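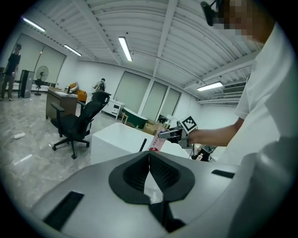
Prirell ingredient substitution engine
Interim progress report to the Mindthorpe Fund
Submitted by Dirkitz, 2020-03-14

Status

Work is on schedule for the parser and the substitution table, and behind schedule for unit conversion. Spending is within the approved budget. We are requesting one change to the order of the remaining work, described under Changes requested. No change to the total award or the end date is requested.

Background to this period

Prirell takes a recipe and a list of ingredients the cook does not have or does not want to use, and returns a changed recipe. The changed recipe has to be one a person can cook from without further thought. If buttermilk is replaced with milk and lemon juice, the steps have to say when to mix the two and how long to leave them. If the swap affects the leavening, the quantities of baking soda and baking powder have to change as well. The first version, shown to the Fund at the end of the previous period, changed the ingredient list but left the steps alone. Most of the work reported here concerns the steps.

Recipe parser

The parser reads the text of a recipe and produces a graph in which each ingredient is linked to every step that uses it. In the previous version the links were made by matching words. This failed in three common cases: where a step refers to a group ("add the dry ingredients"), where a step refers to something made in an earlier step ("pour over the sauce"), and where one ingredient is divided ("half the butter", and later "the remaining butter").

Groups are now handled by a small set of rules based on ingredient class and on any subheadings in the ingredient list. Intermediate products are handled by giving every step an output, named from its main verb and its largest input. The output stays available to later steps until something uses it up. Divided ingredients are tracked by quantity where a quantity is given, and by share where it is not.

The parser was run against the working corpus of 1377 recipes supplied by Kwiatkowski under the data agreement. A recipe was counted as failed if the graph left any listed ingredient unused, or if a step called for something not yet available. After corrections to the group rules, 101 recipes still fail. These were read by hand. The largest share are recipes that contain a real error in the original text, usually an ingredient that is listed and never used, or salt that is used and never listed. The parser is right to reject these, and they have been returned to Kwiatkowski with a note of the fault. The next largest share are recipes with optional branches ("if serving the next day, hold back the herbs"). The graph has no way to represent a branch at present. We do not plan to add one in this award. Recipes with branches will be marked as not eligible for substitution, and the app will show them unchanged.

Passing the check does not show that a graph is correct, only that it is consistent. A hand review of passing recipes is in progress and will be reported in full in the final report. The faults found so far mostly involve water. Cooking water that is drained, kept back and used again is sometimes linked to the tap instead of the pot.

Substitution table

The table now holds some 400 entries. An entry consists of a source ingredient, a replacement, a ratio, the role the source ingredient plays, and any changes needed to the steps. Role was added to the format this period and has proved necessary. Egg used to bind a meatball, egg used to lift a sponge and egg brushed on a pie crust need different replacements, and a table keyed on the word "egg" alone gave poor results for at least one of the three in almost every test.

Role is assigned from the parser graph, using the verbs applied to the ingredient and the class of the dish. Assignment is dependable for eggs, butter, cream and flour. It is weak for sugar, which often plays several roles in the same recipe. When more than one role is found, the engine looks for a replacement that is valid for all of them. If none exists, it tells the cook that no substitution is recommended. This leads to more refusals than we would like. We consider it the correct default for baked goods, where a wrong answer costs the cook a full batch of ingredients.

Entries for allergens are held separately from entries for taste or convenience. An allergen entry may only point to a replacement that has itself been checked against the allergen list, and compound ingredients (stock cubes, curry pastes, soy sauce, breadcrumbs) are treated as containing the allergen unless the recipe states otherwise. The rule is applied in the data loader, so an entry that breaks it cannot reach the live table.

Unit conversion

This item is late. The original plan assumed that volume measures could be converted to weight with a single density per ingredient. That holds for liquids, fats and granulated sugar. It does not hold well for flour, grated cheese, chopped vegetables or leafy herbs, where the density depends on how the ingredient was cut or packed. The error is harmless when the ingredient stays the same, but becomes visible when a cup of one is replaced with a weight of another.

The revised approach stores a density for each pair of ingredient and preparation, with a fallback to the ingredient alone. The code is complete. The data is not. Measurements are being made in the Kwiatkowski test kitchen as other work allows, with priority given to ingredients that appear most often in the corpus. Until the measurements are complete, conversions that rely on the fallback are rounded to the nearest quarter cup or equivalent, so that the output does not suggest more precision than it has.

Rounding in general was also revised. The engine no longer produces quantities such as 0.37 of an egg. Eggs, cloves of garlic and cans are kept whole, and the remaining quantities are adjusted around them where the ratio allows.

Rewriting of steps

Steps are rewritten from templates attached to the table entry. A template can replace a phrase, insert a new step, or change a time or temperature. Free generation of text was tried briefly and dropped. It read more smoothly, but it sometimes removed an instruction that had nothing to do with the swap, and we had no reliable check for this. The template output is plain and now and then repeats itself. It can be fully checked – each changed phrase carries a reference to the entry that changed it.

Two template faults remain open. The first is that a new step inserted near the start of the recipe does not update references such as "the mixture from step 2". The second is that resting times added by a swap are not yet included in the total time shown at the top of the recipe. Both will be closed before the kitchen trial.

Risks

Kitchen time. The density measurements and the kitchen trial draw on the same room and the same staff at Kwiatkowski. If the measurements overrun, the trial will be shortened. The effect can be limited by dropping the least common preparations from the measurement list.

Coverage of cuisines. The corpus is heavy in baking and weeknight dinners and light in most regional cooking. Role assignment has not been tested on dishes outside those groups, and results from the present corpus should not be assumed to carry over. Dirkitz is in discussion with a second source of recipes, but no agreement is in place.

Refusal rate. If cooks see "no substitution recommended" too often they may stop using the feature. The rate will be recorded in the trial, by ingredient and by role.

Changes requested

Work package 4 (ranking of alternatives by what the cook already has at home) was due to begin before the kitchen trial. We ask to move it to after the trial. Ranking depends on having more than one valid replacement for a given role, and for many entries there is only one. The trial is expected to show which entries need a second. Effort and cost for the work package are unchanged.

Budget

Staff costs are in line with plan. Hosting is under plan, as the corpus is small enough to process on existing machines. The underspend will be moved to ingredients and kitchen supplies for the density measurements, within the transfer limit in the award letter. A full statement is attached separately.

Next period

Density data for the priority ingredients will be loaded as it arrives, and the hand review of parser output will continue alongside it. The two open template faults will be closed by the end of March. The kitchen trial is planned for April. Cooks will work only from the changed recipe, without sight of the original, and will note any point at which they had to stop and guess. The trial protocol will be sent to the Fund for comment before the first session.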